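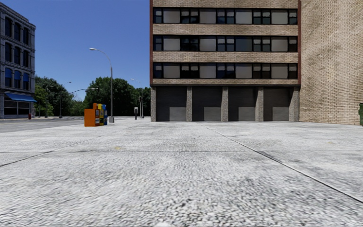 Can an ordinary resident put a question to the town council, or do only the councillors speak?

Any person who lives in the municipality, or pays a local tax in it, can send a written question, and the council must put it on the agenda of a public meeting if it arrives in time and follows the rules. You do not need a lawyer and you do not need to belong to a party. You do need to prepare it well, and this page explains how.

I write from my experience in Grornlow, where I have sent questions to the council for several years, some with a good result and some with no result at all. The steps should be similar in other places with a council of this type, but please check the standing orders of your own council before you start. The limits and the deadlines can be different.

1. Find the standing orders

The standing orders are the rules for how the council meets. In Grornlow they are on the council website under Documents, then Procedures. If you cannot find them, write to the clerk and ask for the current version. Look at the date on the first page, because old versions stay on the internet for a long time. I once used the old one and my question was refused for a form that did not exist any more.

Read the chapter called Public Participation. Our chapter is only two pages. Write down the deadline, the maximum length, the name of the form, and whether you may ask a second question after the answer.

2. Check who is responsible

A question about a matter which belongs to the region or to the national parliament will be returned to you. Our council answers for local roads, street lighting, parks, the libraries, school buildings (but not teachers), the local budget and planning permissions. For the bus between Grornlow and Preta you must write to the regional transport office, even when the bus stop itself is the council's.

If you are not sure, telephone the clerk's office in the morning, before 11. They are not allowed to help you with the text, but they can tell you which department has the matter.

3. Write one question

The limit in our council is 80 words, and the title is counted too. It is less than you think. My first version is always more than double.

Begin with the fact, then ask. A weak question is: "Why does the council always ignore the people of the Coşkun district?" The chair can refuse it, and if he accepts it, the answer will be that the council does not ignore anybody.

A stronger question is: "The budget for this year contains 1100 for repair of the footbridge in the Coşkun district. Has this money been spent, and if not, in which month will the work begin?"

The second text has a number, a place and a request for a date. The person who answers can still avoid it, but everybody in the room will notice.

Do not use the names of employees. You can name a councillor when you speak about a vote or a public statement, and then you should say at which meeting it was made.

4. Send it before the deadline

With us the question must arrive nine working days before the meeting. Public holidays are not working days, so in April you should be especially careful and count twice. Send the form by e-mail and ask for a confirmation. If you bring it on paper, bring two copies and ask for a stamp on the one you keep.

You will receive a reference number. Mine last time was 154. Use it in every later message – without it, the office has to search by your name and this can take days.

5. Prepare for the meeting

The list of accepted questions is published together with the agenda. If yours is missing, write on the same day and ask which rule was applied. A refusal must be given in writing.

You may read the question yourself or let the chair read it. I recommend that you read it yourself. Practise it aloud with a clock; 80 words take about 40 seconds at a calm speed. Arrive early, because you have to sign a list at the entrance to the chamber.

When you speak, read exactly the text which you sent. If you add new sentences, the chair will stop you, and then you can lose your right to the second question.

6. Use the second question

You are allowed one short question after the answer, and it must be connected with what was said. Many people make a speech here and waste it. Hülya Aydoğan, who was a councillor for two terms and taught me most of what I know, advised me to write three possible second questions at home, one for each answer I could expect. Often the useful one is very simple: "By which date?"

7. After the meeting

The minutes are normally published before the next meeting. Compare them with your own notes. If the answer is recorded wrongly, you can ask for a correction, but only until the minutes are approved.

If you were promised a written reply, the council has 20 working days. After that, send one polite reminder with the reference number and put the chair in copy. When there is still no reply, you can ask a new question about the missing reply. I have done this twice – both times the letter came before the meeting.

Questions about housing

Since last year, questions about the Nomoro housing plan go on a separate form, with the same word limit and the same deadline. The form asks for the plot number, and you can find it on the map which is attached to the plan. Without the plot number the form is sent back.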